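Open Day at the Lesden Paper Mill

I had been meaning to get to the Lesden open day for years, and every July something got in the way. A wedding, a broken water heater, that summer I was convinced I was going to learn to kayak. This time I put it on the calendar in pen and told everyone I was busy, and off I went with a thermos, a tote bag and the wrong shoes. (They do say on the website to wear closed shoes with a grip. I read that part in the parking lot.)

The mill sits down at the bottom of a hill next to the river, and you smell it before you see it. It's not a bad smell! A bit like wet cardboard and a bit like boiled cabbage, and after ten minutes you stop noticing. The brick part at the front is the old mill, 172 years old according to the sign by the gate, and behind it is a big gray metal shed from the eighties where most of the real work gets done. Everybody takes pictures of the brick part.

They split us into groups at the door and gave us ear plugs and a sticker. My group got Huw Owen, who started in the beater room as a teenager and now looks after the whole wet end, meaning everything that happens before the paper is dry enough to pick up. He talks fast and walks faster. I spent the first part of the tour at a kind of trot, trying to hear him over the pumps and catching maybe half of it.

What I did catch was great, though. They make a lot of cotton paper there, the thick kind that watercolor people like, and the cotton comes in as these short fluffy fibers left over after the long ones have gone off to be spun into thread. You get to put your hand in a bale of it. It feels like the inside of a really good pillow and I would have stayed there all morning. From the bale it goes into a vat the size of a small swimming pool and gets beaten with water until it looks like thin oatmeal. Huw scooped some out in a jar and held it up to the window so we could see the fibers floating around, and a little boy in our group asked if you could eat it. Huw said he'd had worse lunches.

The paper machine is the loud part, and it's much longer than I expected. The oatmeal goes onto a moving wire screen at one end, and the water drops out, and then it's squeezed between felts and goes around one heated drum after another, and by the far end it's paper. You walk alongside it on a metal walkway and the air gets warmer and warmer until your glasses fog. I asked how hot the drums get and Huw pointed at my thermos and said hotter than that. Fair enough.

After that we went upstairs to the finishing floor, which was my favorite, mostly because you could take the ear plugs out. It's one long bright room with windows all down the river side. This is where the sheets get checked, sorted and counted into packs, and Mamta Singhal, who runs it, did a demonstration of sorting by hand. She fans a stack with one thumb, looks across it at a low angle, and pulls out the sheet with a speck in it before you've even seen that there was a speck. Then she hands it to you and you still can't find it. I held mine up to the light, turned it over, turned it back. Nothing. She had to put her fingernail on it.
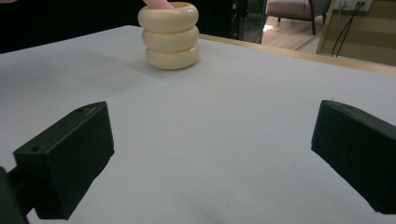
The rejected sheets don't get thrown out, by the way. They go back down to the vat and get turned into oatmeal again, and Mamta said a really unlucky bit of cotton could in theory go around forever. I thought about that all the way down the stairs.

Then there was a break, and I have to tell you about the cake. There was a tea table in the yard with a lemon drizzle, a seed cake and a flat apple thing with a crumb top, all at three dollars a slice, and the apple thing was so good that I went back and pretended it was for a friend. I ended up on a bench beside a man named Lech Olszewski, a bookbinder who had driven a long way to buy end papers. He had opinions about grain direction. I now also have opinions about grain direction! If you've ever made a card that wouldn't fold cleanly, you were folding it against the grain, and you should tear off a corner, wet it, and see which way it curls.

The last stop was the hands-on session in the old brick building, run by Angharad Hughes. She gives you an apron and a mold and deckle, which is a wooden frame with a mesh in it and a second loose frame on top, and you dip it in the tub, bring it up level and give it a little shake. It looks like nothing when she does it. My first one came out with a hole in the middle and one edge as thick as toast. My second was better, and my third I was truly proud of until I dropped it face down on the felt at an angle and it wrinkled up like a bedsheet. She said to keep it anyway, so I did, and it's drying on top of my bookcase.

A few practical things if you're thinking of going. The tour costs eight dollars and you pay at the gate, but the hands-on session fills up, so put your name down as soon as you arrive. There are a lot of stairs, and the elevator to the finishing floor is there if you ask. Parking is in the field across the road, and it was muddy even in July. The shop is in the gatehouse and sells seconds by weight, and they take cards now, sadly for me.

I came home with a bag of off-cuts, a pad of the rough watercolor paper (I don't paint) and my wrinkled sheet. The mill runs smaller tours in the fall too, and Angharad says they're quieter and you get longer at the tub. I've already asked my sister if she wants to come, and she says only if there's apple cake.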